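Automation Lab 3: Setting up and looking after the sorting cell
Kodavstead Technical, notes by Arvid Berge

Last session ended with the cell emergency-stopped and a bin on the floor, so we start with housekeeping. The steel tray is the source. The yellow trays are destinations. Swap these in the program and the cell will obey you cheerfully.

Line the steel tray with a flat sheet of white paper. Bare steel throws glare back at the wrist camera, and glare looks a lot like a connector at 2 in the afternoon.
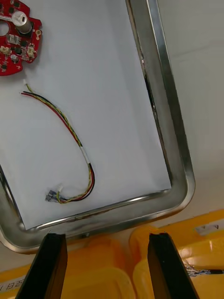
Wire harnesses are the worst parts to pick. Approach at speed 100 of 800, grip near the plug, and lift straight up before any sideways move. Go faster when you've earned it.

Next, cable slack on the arms. Jog each arm to its farthest taught point and watch the cable the whole way. Too short and it unplugs itself. Too long and it sweeps parts off the table, a feature we didn't order.
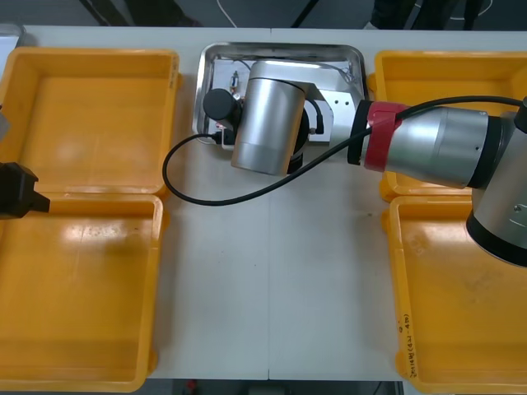

Check the trays against the layout sheet before you touch the pendant. A tray shoved over by somebody's elbow will ruin every taught point on that side. Wipe the trays too, please. June's group left theirs in a state.

Gripper fingers: look at the tips, clean them with a dry cloth, then open and close them fully. If they meet unevenly, loosen, realign, retighten. Log it on the Zasness form, including the box marked "other," where most of our history lives.

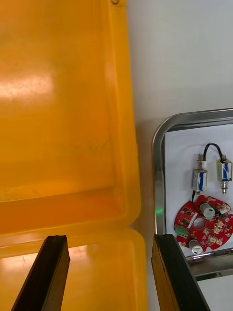

Solenoids go by the metal frame, never by the plunger. Boards go by the edge. Run one part at low speed and keep a hand near the stop button.
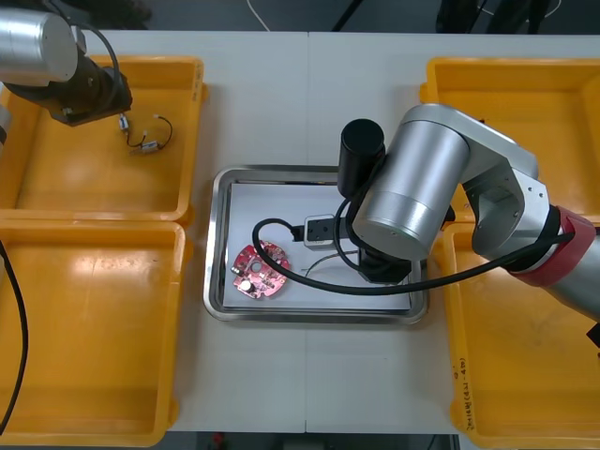

When do the pick points need teaching again?
After any change to the tray positions, the gripper fingers or the camera mount. Reteach the first point, test it, then do the others.

Logs are due Nov 9, 2025. Bring the pendant key back as well.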